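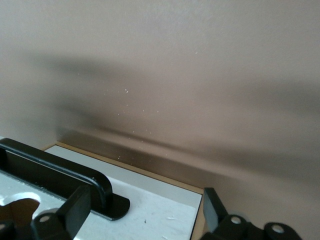 小さな引き出し Muli の写真と覚え書き

一段だけの小さな木の引き出しを、机の上で使っています。名前はMuliといいます。Vosterthorpeに工房を持つMairéad Keaneさんの設計で、わたしはGrektonという家具と雑貨の店で買いました。店の札には「卓上用、引き出し一段」とだけ書いてありました。

このページには写真と、使いながら書きためたメモを置いています。もともとは自分用の控えでした。同じものを使っている人から手入れや置き方について何度か聞かれたので、読める程度に整えてあります。古いメモに後から書き足した箇所があり、順番は前後しています。

写真

茶色の台の上のMuli。引き出しを手前に少し引いたところ。
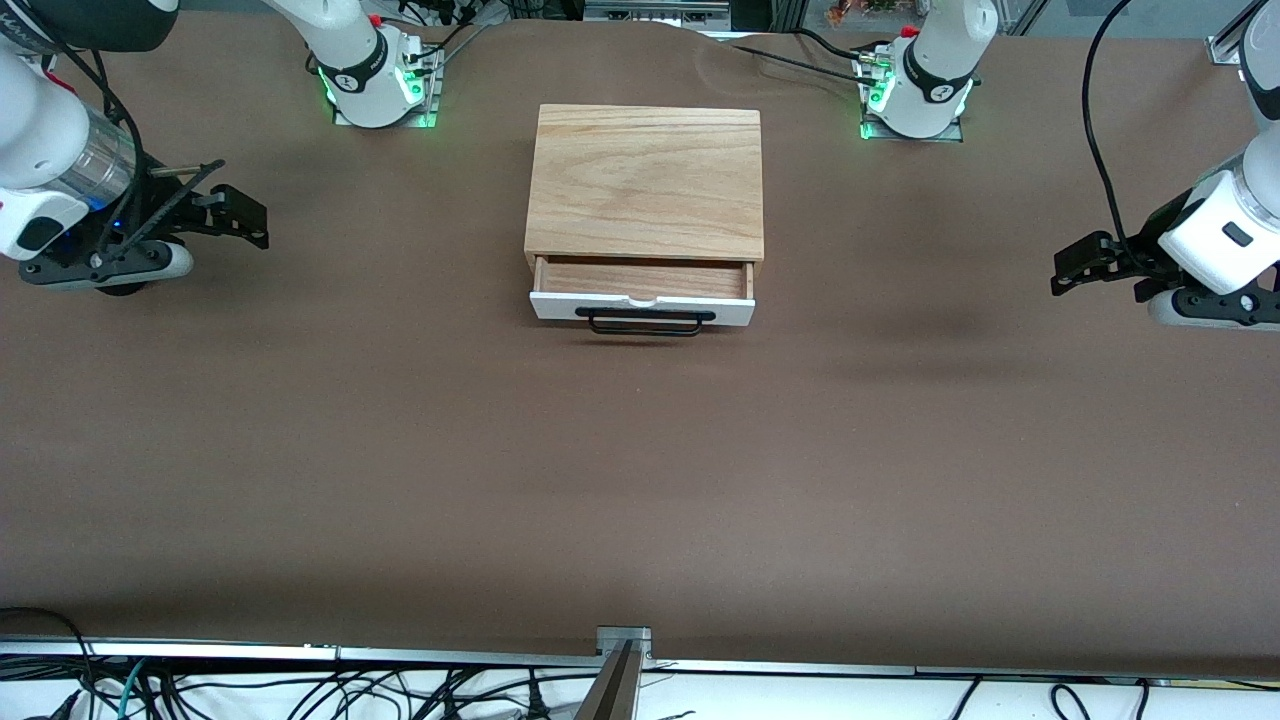
買うまで

前は机の上の細かいものを、ふたのない菓子箱に入れていました。箱は浅くて軽く、横から手を入れるとよく動きました。中身も上から丸見えで、来客のたびに箱ごと棚へ上げ、帰ったあとまた下ろしていました。

引き出しに替えようと思って最初に探したのは三段のものです。三段あれば分類できると考えていたのですが、手持ちのものを紙の上に並べてみると、一段にほとんど収まりました。入りきらなかったのは説明書の束と延長コードで、どちらも机の上になくてよいものでした。

Grektonでは奥の棚に置いてありました。隣にもう少し幅の広い型があり、どちらにするか店で迷いました。その日は寸法を控えて帰り、家で新聞紙を同じ大きさに切って机に置いてみました。広い型の紙を置くとノートを開いたときに角がかかります。小さいほうの紙は、電気スタンドの足元に寄せると邪魔になりませんでした。翌週また店に行って、小さいほうを買いました。

包みは茶色の紙と紐で、組み立ては不要です。説明書は二つ折りの紙が一枚、表が手入れの方法、裏が工房の住所と簡単な図でした。

使い始めの調整

最初のうちは引き出しが少し渋く、引くと本体ごと前に出てきました。説明書には、側面の下側にろうそくのろうを薄く塗るとあります。引き出しを抜き、こすれる面を乾いた布で拭いてから塗りました。塗りすぎると白い粉が出ます。わたしは一度やりすぎて、布で拭き取ってやり直しました。

本体が前に出てくる件は、底の四隅に薄いフェルトを貼って直すつもりでした。ところがフェルトはかえってよく滑りました。はがして、戸当たり用の薄いゴムを貼ったところ、片手で引いても動かなくなりました。ゴムは濃い色の台に跡がつくことがあるらしいので、ときどき持ち上げて見ています。今のところ跡はありません。

引き出しには奥で止まる仕掛けがありません。勢いよく閉めると背板に当たって音がします。気になる人は、背板の内側にフェルトの残りを小さく貼るとよいと思います。わたしは貼っていません。

開け方

前板の上の縁に半円の指かけがあり、その下に黒い棒状の取っ手が付いています。どちらでも開きます。座っているときは取っ手を使い、立っているときは上から指かけに指を入れることが多いです。

子どもが来たときは指かけのほうを使っていました。取っ手は見えていたはずですが、上からのぞき込んで開けるほうが早かったようです。家族は取っ手しか使いません。

半分ほど引けば、手前に入れたペンは取り出せます。奥のものを取るときはもう少し引く必要があります。全部引くと抜け落ちるので、いちばん奥にはあまり使わないものを入れるようにしました。

入れているもの

今入れているのは次のとおりです。季節で少し変わります。

手前
鉛筆、消しゴム、細いペン、短い定規。定規は長いものだと斜めにしても入らなかったので、学校用の短いものを買い足しました。

中ほど
付箋、クリップ、切手の残り。クリップは薄い缶のふたに入れています。ふたは飴の缶のもので、本体はもうありません。切手は小さな封筒に入れ、表に額面を書いてあります。

奥
予備の電池、印鑑、眼鏡用のねじ回し。電池は使用済みのものと混ざりやすいので、新しいものだけを入れることにしました。使い終わった電池は台所の瓶に持っていきます。

一度入れて、やめたもの
はさみ。持ち手が厚くて閉まりませんでした。
スタンプ台。横にしたときにインクが少しにじみました。
領収書。入れるとすぐいっぱいになり、ほかのものが取れなくなります。領収書は壁に掛けた紙ばさみに移しました。
輪ゴム。夏を越したら木に貼りついていました。はがしたあとが薄く残り、後で書く紙やすりで消しました。

仕切り

仕切りは付属していません。厚紙で作ったものを二度使いました。一度目は升目を細かくしすぎて、定規の置き場所がなくなりました。二度目は前後に分けるだけの一枚にして、これはしばらく使いました。

今は仕切りなしで、缶のふたと封筒だけです。開け閉めのたびに鉛筆が転がるのが気になる場合は、底に薄い布を敷くと止まります。布は端を縫わずに切りっぱなしで使えますが、ほつれた糸が側面の隙間に入ると引き出しが渋くなります。わたしは手ぬぐいの端を敷いて一度それで困り、フェルトに替えました。そのフェルトも洗濯してから縮んだので、今は何も敷いていません。

上に置くもの

天板は平らなので、つい物を置きます。置いてよかったのは目覚まし時計と小さな辞書です。時計は少し高い位置になって見やすくなりました。

湯のみは置かないことにしています。一度、茶托なしで置いて輪の跡をつけました。薄い跡だったのですが、窓の光が斜めに入ると見えます。植木鉢も同じ理由でやめました。受け皿を使っていても、水やりのときにこぼします。

重いものを載せると引き出しが渋くなるかどうか、辞書を重ねて試しました。普段使う程度の重さでは変わりませんでした。プリンターを載せている人がいると聞きましたが、うちには置ける大きさのプリンターがないので分かりません。

手入れ

普段は乾いた布で拭くだけです。木目の向きに沿って拭きます。引き出しの内側は隅にごみがたまるので、月に一度くらい全部出して、使い古しの絵筆で掃き出します。消しゴムのかすがいちばん多く、次が鉛筆の粉です。

輪の跡と輪ゴムの跡には400番の紙やすりを使いました。小さく切って消しゴムに巻き、木目に沿って軽く当てます。跡のところだけをこするとそこだけ色が明るくなるので、少し広めに当ててから、乾いた布で粉を取りました。

その後にTilachの蜜ろうワックスを塗っています。Grektonで一緒に売っていた平たい缶です。布に少し取って伸ばし、15分おいて別の布で拭きます。最初に塗ったときは量が多く、翌日までべたつきました。米粒ほどで天板には足りました。

ワックスは6か月ごとに塗る予定でしたが、実際には冬の前に一度塗るだけになっています。引き出しの中には塗りません。紙に匂いと油が移ります。以前、切手の封筒に油じみができました。

白い前板は木の部分とは別に、固く絞った布で拭きます。指かけのまわりに鉛筆の粉がつきやすく、乾いた布だと伸びて灰色になりました。先に消しゴムで軽く取ってから拭くと早く済みます。メラミンのスポンジは使わないようにと説明書にありました。

取っ手は拭くだけです。ゆるんだときは、引き出しを抜いて内側からねじを締めます。締めすぎると前板がへこむそうなので、止まったところでやめています。

湿気の多い時期

梅雨に入ると引き出しの動きが重くなります。ろうを塗っても完全には直りません。中身を半分に減らすと少しよくなります。秋になると元に戻るので、最近は何もしていません。

削って直したくなりますが、Keaneさんの説明書には、季節が一巡するまで削らないようにと書いてあります。一年目の夏に削っていたら、冬にはがたついていたと思います。

エアコンの風が直接当たる場所に置いたときは、反対に動きが軽くなりすぎて、本体を傾けると引き出しが自然に出てきました。運ぶときは前板を手で押さえるか、紐をかけてください。

置き場所

台の高さは73センチで、椅子に座ったまま引き出しの中が見えます。もっと高い棚に置くと中が見えず、手探りになりました。床に近い場所では指かけが使いやすく、取っ手は使いにくいです。

置くときは、引き出しを引く分だけ手前を空けます。わたしは最初、台の縁にそろえて置いていました。見た目はすっきりしていましたが、開けると引き出しが縁から出て、通るときに腰が当たります。奥に下げてからはぶつからなくなりました。

窓のそばに置いていた時期もあります。日の当たる側だけ色が濃くなるのではと思い、ときどき左右を入れ替えていました。入れ替えると引き出しの向きも変わるので、結局窓から離しました。

濃い茶色の上に置くと、明るい木の色がよく見えます。白い机の上に置いていたころは前板が机に紛れて、取っ手だけが目につきました。好みの問題で、白い机のほうがよいと言う人もいます。

壁の色

何度か聞かれたので書いておきます。部屋の壁は灰色がかったベージュで、つやはありません。朝と夕方でだいぶ違って見えます。明るいときは薄いきのこのような色で、陰になると茶色に寄ります。色の名前は控えておらず、缶も残っていません。同じ色を探している人には、見本帳を借りて実際の壁の前で見比べることをすすめます。店の照明の下では違う色を選びそうになりました。

もう一つ買うかどうか

同じものを重ねて使えるかどうかを店に尋ねました。重ねることは想定していないが、載せても壊れはしないという返事でした。横に並べると幅を取り、机では使いにくくなります。

裁縫道具を入れるために一つ欲しいと家族が言っています。糸巻きが立てて入るかどうかが分からず、まだ買っていません。浅い引き出しなので、太いものは寝かせることになると思います。

よく聞かれること

鍵は付きますか。
付いていません。後から付けるのも、前板の上に指かけがあるので難しそうです。

A4の紙は入りますか。
折れば入ります。わたしは葉書と小さな封筒までにしています。

取っ手は外せますか。
内側のねじで外れます。外すと前板に穴が残ります。指かけだけでも開け閉めはできました。

匂いはありますか。
最初の月は開けると木の匂いがしました。今は鉛筆の匂いのほうが強いです。

前板の色は選べますか。
わたしが買ったときは白だけでした。今のことは店に聞いてください。

追記

3月にGrektonへワックスを買い足しに行きました。Muliは前と同じ奥の棚にあり、説明書の紙が少し厚いものに変わっていました。中の文は同じで、図だけ描き直されています。前の図では引き出しの抜き方が分かりにくかったので、今のもののほうがよいです。

抜き方を書いておきます。止まるところまで引き、前を少し持ち上げてからさらに手前に引きます。中身は先に出してください。戻すときは水平にして、左右を同時に押します。片側だけ先に入ると途中で止まります。止まったら一度出して、入れ直してください。

写真は増えたらこのページに足します。裁縫道具用を買ったときは、糸巻きの件も書きます。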